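Dekker Brings Color Back to the Baking Drawer with the Jirndale Mixing Collection

SEVVILLE, Tuesday, September 1, 2026 – Dekker, the family-run kitchenware company that has been selling bowls, boards and baking tins from its Sevville warehouse for 39 years, is very happy to announce the arrival of the Jirndale mixing collection, a range of bowls and spatulas in soft, cheerful colors made for people who bake on weeknights, on rainy Sundays and on the morning of a birthday they had very nearly forgotten.

The collection goes on sale this week at the Dekker store in Sevville and at the newer shop in Trarham, and it can be ordered through the Dekker catalog as well. It includes mixing bowls in three sizes and spatulas in two lengths, and every piece comes in pink, light blue, butter yellow or a gentle gray-green that our shop staff have taken to calling "pea soup" (the label on the shelf says sage, and we expect the label to lose). Pieces are sold one at a time, so a customer who wants a pink bowl and a light blue spatula can walk out with exactly that pair, and a good many of the bakers who tried the range early on did just that.

Jirndale began with a customer survey mailed out in February. We asked Dekker catalog customers what they reached for most often when they baked at home, what they were fond of and what drove them up the wall, and 977 of them were kind enough to write back, some of them at wonderful length. We read about cookie dough, cornbread, pancake batter and one very ambitious wedding cake. We also read a great many complaints about bowls that slide around on the counter, and about spatulas that are fine for stirring but leave a good spoonful of batter behind in the curve of the bowl.

With those letters pinned up on the wall, the Dekker product team went to work. The Jirndale bowls have a wide, steady base and a rounded inside with no hard corner at the bottom for flour to hide in. The spatulas have a slim handle that is comfortable to hold high up or low down, and a head with enough bend in it to follow the side of the bowl all the way around. The bowls nest inside one another for storage, largest on the outside, and both bowls and spatulas can go in the dishwasher on the top rack.

Before settling on the final shapes, we lent early sets to 120 home bakers in and around Trarham and asked them to use the pieces as they would use their own. They sent back notes, recipes and, in several cases, cookies – for which the whole warehouse would like to say thank you. The most common request was for a longer handle to go with the biggest bowl, and so the second spatula length was added late in the spring.

To celebrate, both Dekker stores will hold an open house during the first two weekends of the sale. There will be a mixing table set up near the front, a demonstration of our favorite plain vanilla batter (the recipe card is free, so please take one for a neighbor), and plenty of time to pick the pieces up, feel the weight of them and put different colors side by side. Children are very welcome, and we will have small aprons on hand. The first 200 customers to buy a bowl at either store will receive a spatula with our compliments, in whichever color they like best.

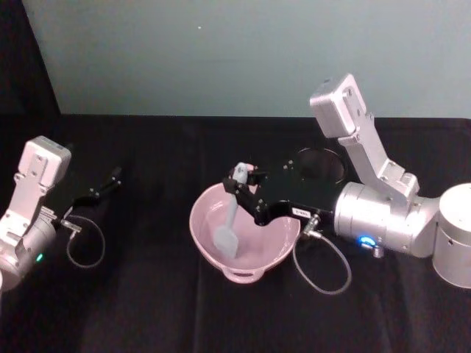 Pink bowl and light blue spatula on a black tablecloth.

Customers who already own Dekker baking tins will be glad to know that the smaller Jirndale bowl holds enough batter for one standard loaf, and the largest holds a double batch with room left over for a vigorous stir. A printed guide to the sizes is tucked into every bowl, along with washing instructions and the banana bread recipe that has been in the back of our catalog for longer than most of us have worked here.

Dekker plans to add measuring cups to the range next year, in the same four colors. Anyone who would like to suggest a fifth is warmly invited to leave a note at the register in Sevville or Trarham.

About Dekker
Dekker sells everyday kitchenware through its stores in Sevville and Trarham and through its seasonal catalog. The company offers mixing bowls, baking tins, cutting boards, kitchen linens and hand tools for home cooks.

Press contact
Dekker Press Office, Sevville
Product samples and further photographs are available to food and home editors on request.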